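Two arms on the bench at Dosholm

The arm project has taken over the back corner of the Dosholm workshop again, and we could not be happier about it! For anyone who missed the last issue: Amna Rajput and Hanyu Luo have been building a pair of tabletop robot arms from parts, evenings only, and as of 3 Nov 2021 both of them are up and running on the same controller.

The left one got its wrist camera first, so it has had most of the attention. Amna redid the mount three times before the cable stopped snagging on the elbow (the coiled lead is the fix, and it's a good one – steal it for your own builds). The blue fingers are our own design, and the curve is there so they can hug something round without squeezing it flat. Drinks cans turned out to be a terrific thing to practice on, much fussier than the foam blocks we began with.

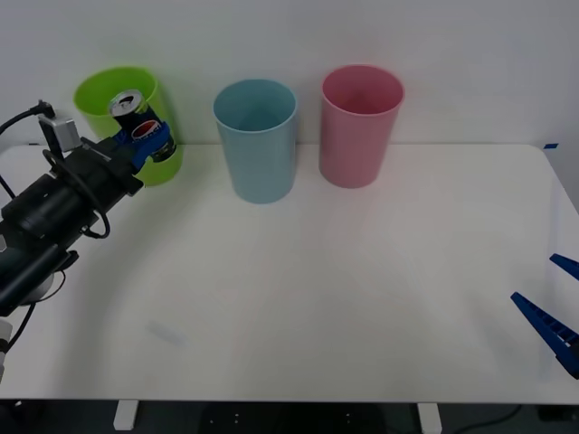

Hammad Kiani wrote in to ask whether we had thought about softer pads on the fingertips, as he gave up on bare plastic with his own gripper at home and now glues on strips cut from an old bike tube. We have a bag of tube scraps under the bench and we're going to try it. Hammad also wants to know how we keep both arms from reaching for the same spot. For now, the table is split down the middle in software and neither arm may cross over, a crude rule that has saved us a lot of bent brackets.

Next job is the handover, passing an object from one gripper to the other, which means that rule has to go. Hanyu has a first version of the code and is looking for people to help test it through December. You don't need to know any programming, and it's great fun – 6 of us stayed well past closing last time just to watch. We also need a spare 24 volt supply if you have one lying in a drawer.

Contact the Dosholm newsletter desk | © 2021 Dosholm Workshop | Back to top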